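4.2 Preparing the Furnace for First Heating

This section applies to the Markcombe chamber furnace, series 209, used for tempering and stress relieving of small steel parts. Work must be carried out by trained personnel. Read Section 3 (Electrical Connection) before proceeding.

CAUTION: The main switch must remain in the OFF position until step 6. Failure to observe this instruction may result in serious injury.

1. Check that the furnace stands level on all four feet. Adjust the feet with the wrench supplied and tighten the lock nuts.

2. Open the door fully and remove the transport blocks from the chamber. Keep the blocks for later use – they are required if the furnace is moved to another site.

3. Inspect the lining bricks. Hairline cracks are normal and do not affect operation. If a brick is loose or broken, contact the Irnmont service office and do not heat the furnace.

4. Set out the small fittings and compare them with the packing list. Report missing items before the furnace is put into service.
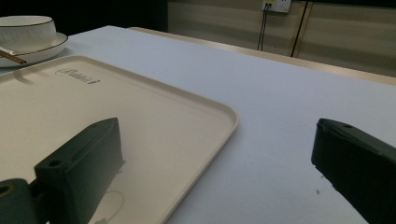 Fig. 4-5. Tray on white table surface.

5. Insert the thermocouple through the rear port until the collar rests against the casing. Tighten the clamp screw by hand. The tip must not touch the chamber wall.

6. Close the door, turn the main switch to ON and wait for the Zememel controller to finish its self-test. The display shows READY.

7. Select program 4 (Drying) and press START. The program runs for 18 hours and must not be interrupted. A light odor and some vapor at the door seal are to be expected during this time.

NOTE: If the power supply fails during drying, let the chamber cool completely and begin again from step 6.
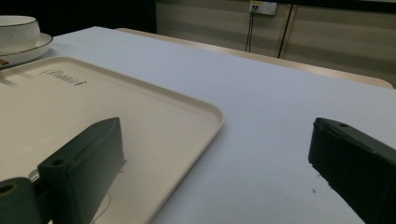
Fig. 4-6. Tray and table, rim and corner.

8. When the program has ended, leave the door closed until the display reads below the safe opening temperature given on the rating plate.

9. Check the door seal for gaps and enter the result in the service log.

WARNING: Do not place quenching oil, solvents or wet parts in the chamber at any time. Replacement seals and lining bricks are supplied by Shirazi – quote the serial number when ordering.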